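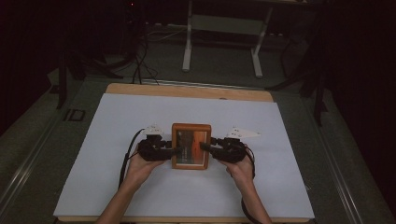 Kleiner Bilderrahmen mit Holzleiste

Ich habe »Das Rechnungsbuch von Wolen« fertig gelesen, erschienen bei Distel. 624 Seiten. Ein paar Notizen dazu, weil mehrere gefragt haben, ob sich das lohnt.

Worum es geht: Ein Dorf führt im 18. Jahrhundert ein Buch über alles, was es einnimmt und ausgibt. Das Buch hat sich erhalten und wird hier abgedruckt und erklärt. 1.797 Einträge, jeder mit Nummer, viele mit Kommentar.

Das klingt trockener, als es ist. Man liest drei Zeilen über eine reparierte Brücke und danach zwei Seiten darüber, wer das Holz liefern musste und warum die Leute am oberen Bach nichts zahlen wollten.

Am meisten habe ich über Kerzen gelernt. Talglichter für die Gemeindeversammlung, Wachs für die Kirche, und im Winter wird notiert, wer die Stummel mit nach Hause nehmen durfte. Darüber gab es einmal Streit, der sich durch elf Einträge zieht.

Auch gut: die Bußen. Wer sein Vieh auf die falsche Weide ließ, zahlte mehr als jemand, der im Wirtshaus einen Tisch umwarf. Wer die Buße nicht bezahlen konnte, arbeitete sie am Weg ab. Der Schreiber vermerkt dann nur »mit der Schaufel getilgt«.

Das Wirtshaus heißt im Buch durchgehend Lacroix. Warum ein Wirtshaus in dieser Gegend einen französischen Namen hat, bleibt offen. Die Herausgeber bieten zwei Erklärungen an und halten beide für schwach. Das fand ich angenehm.

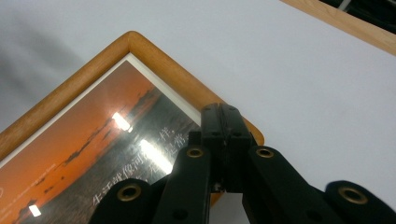 Lesenotizen Nr. 29

Weiter mit dem, was mich gestört hat. Die Einleitung ist 58 Seiten lang und erklärt Maße und Münzen, bevor man überhaupt weiß, wofür man sie braucht. Mein Rat: überspringen, mit dem ersten Kapitel anfangen und später nachschlagen.

Das Register ist nach Personen und Orten sortiert, Sachen fehlen. Wer alle Stellen zum Brotpreis sucht, muss blättern. Ich habe mir selbst eine Liste auf das hintere Vorsatzblatt geschrieben.

Die Karte ist zu klein gedruckt. Die Flurnamen am Nordrand kann ich auch mit Lupe nicht lesen. Im E-Book soll man sie vergrößern können, das habe ich nicht ausprobiert.

Zur Übertragung: Links steht der alte Text, rechts das heutige Deutsch. Nach ein paar Kapiteln habe ich meistens nur noch links gelesen. Die Rechtschreibung des Schreibers ist eigenwillig, aber er bleibt sich dabei treu. »Nagel« schreibt er immer mit ck.

Im Juli habe ich das Taschenbuch über Wanderhändler aus der Reihe Nikura gelesen. Das passt gut dazu. Einige der Waren, die dort vorkommen, tauchen in Wolen als Ausgaben wieder auf: Nähnadeln, Pfeffer, einmal eine Brille für den Schulmeister.

Wer nur wenig Zeit hat: Kapitel vier (Brücke und Wege) und Kapitel sieben (Wirtshaus). Die Kirchenrechnungen sind eher etwas für Leute, die sich schon auskennen.

Ich habe meins aus der Bücherei, es liegt ab nächster Woche wieder dort. Als Nächstes kommt bei mir etwas über Postkutschen dran.

Diese Website verwendet Cookies, um Inhalte zu personalisieren. Mehr erfahren Ablehnen Alle akzeptieren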